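Stubbs opens second self storage site at Ultcombe

Tuesday, July 3, 2018

Stubbs, the removals and storage firm based in Trovville, has opened a self storage building at Ultcombe. The site takes bookings from today and is open to households, students and small businesses.

The building stands on the old seed merchant's yard next to the Ultcombe goods road. It has 100 rooms on two floors, served by a goods lift and a covered loading bay. The smallest rooms suit the contents of a box room or a large wardrobe. The largest will hold the furniture from a family house.

Stubbs has run storage from its Trovville depot for many years, mostly for customers who were already using its vans. Until now, anyone who wanted to get at their belongings had to ring the depot and arrange for a crate to be brought down from the racking. At Ultcombe customers have their own room, fit their own padlock and come and go as they like during opening hours.

"People kept telling us the same thing," said a spokesperson for Stubbs. "They did not mind paying for storage, but they did mind giving two days' notice to fetch a winter coat. Trovville will carry on as it is for long-term storage, and Ultcombe is for everybody who needs to be in and out."

The firm expects much of its early trade to come from people who are not moving house at all. Enquiries taken in the spring were mostly from families short of room at home, with bedrooms the most common reason for getting in touch. Parents wanted to turn a spare room back into somewhere a child could sleep, or an adult son or daughter had come home with the contents of a rented flat. 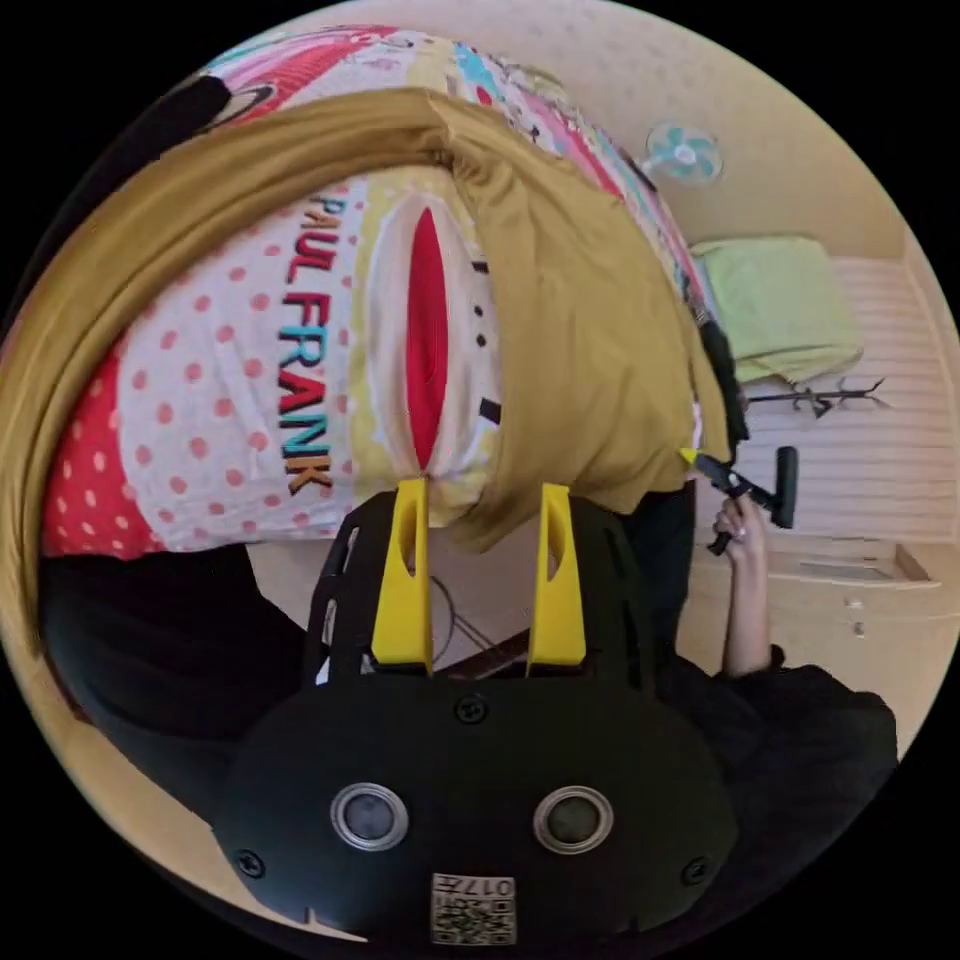
Stubbs is offering a bedroom clearance service alongside the new building. Two members of staff will come to the house, pack what the customer has chosen to store, and take it to Ultcombe the same day. The service is meant for homes where a cluttered bedroom corner has been put off for months, and it can be booked for a single corner, a whole room or several rooms together. Nothing is thrown away unless the customer has asked for it in writing. Every box is numbered and the customer gets a list of what went into each one.

The clearance service is priced separately from storage. A quotation is given after a visit or a telephone call, and there is no charge for the quotation. Customers who would sooner pack for themselves can buy boxes, tape and mattress covers from the office at Ultcombe, and unused flat boxes can be returned for a refund.

Rooms are let for a minimum of 14 days. After that, customers pay by the week and can leave at any time by giving seven days' notice. Those who book during July will have their first week free. A deposit is taken at the start and returned when the room has been emptied and swept.

All customers must have insurance for what they store. Cover can be arranged through the office, or customers may show that their own household policy includes goods kept away from home. Stubbs advises checking this before moving in, as some policies have a limit on the value or on the length of time.

Food, plants, gas bottles, fuel and paint cannot be stored. Fridges and freezers are accepted if they have been defrosted and dried, and should be left with the door propped open. The office has a full list.

Building work at Ultcombe began last summer. The seed merchant's brick front has been kept and the yard behind it resurfaced, with parking for customers and a turning space for larger vans. The upper floor was added inside the old warehouse, which gives the site 3680 square metres in all. Local firms did the roofing, electrical work and drainage.

The new site has created jobs in the office and on the vans. Further drivers will be taken on in the autumn if demand for the clearance service is as strong as expected. Anyone interested should apply in writing to the Trovville depot.

Small businesses can rent rooms on the same terms as households. The office will accept deliveries on their behalf during opening hours — pallets by arrangement only — and up to 1000 archive boxes can be held for a single business in the shelved area on the ground floor. Several traders from Ultcombe market have already reserved rooms for stock and stalls.

"We looked at sites further out, and they were cheaper," the spokesperson added. "But a store is not much use if it takes you half the morning to get there. You can walk to this one from the market square."

The building is open from 7am to 8pm on weekdays and from 8am to 6pm at weekends. The office closes an hour earlier. Customers who need access outside these times, such as market traders with early starts, should speak to the office about a separate key agreement.

Visitors can look round without an appointment during office hours. Staff will show the different room sizes and help to work out how much space is needed. It is useful to bring a rough list of the larger items, with measurements for anything awkward such as a wardrobe that will not come apart.

Notes to editors

Stubbs provides household removals, office removals and storage from its depot in Trovville. The Ultcombe building is its second storage site and its first with rooms open to customers.

Bindura, the firm's packing materials business, supplies the boxes and covers sold at both sites.

Press enquiries should be made to the Stubbs office at Trovville.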